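About Gruvgate

Gruvgate is a small language school for adults who have moved to a new country and need the language for work. We started in August with one classroom and 29 students, most of them from the same housing company where our founder, Hanne Nurmi, was teaching in the evenings. Today we have around 600 students in a year, and the classroom has become a whole floor on McIntyre Street.

Hanne came here as an adult herself and learned the language at her job, in a bakery. She still remembers how it feels to understand all the words in a letter from the tax office and not know what you must do. For this reason our courses use real papers: pay slips, rental contracts, notes from the school of your child.

A basic course has 78 lessons. You can take it in the morning or in the evening, and you may change the group once without cost. Our groups are small - we do not open a second row of chairs. Teachers speak slowly in the first weeks, and after that they speak normally.

We also have a lending library with 3,000 books, many in easy language. The library is open to former students too, and you can return books at the front desk until closing time.

If you want to visit a lesson before you decide, please write to us or come by.
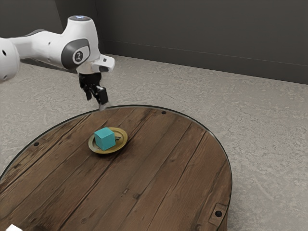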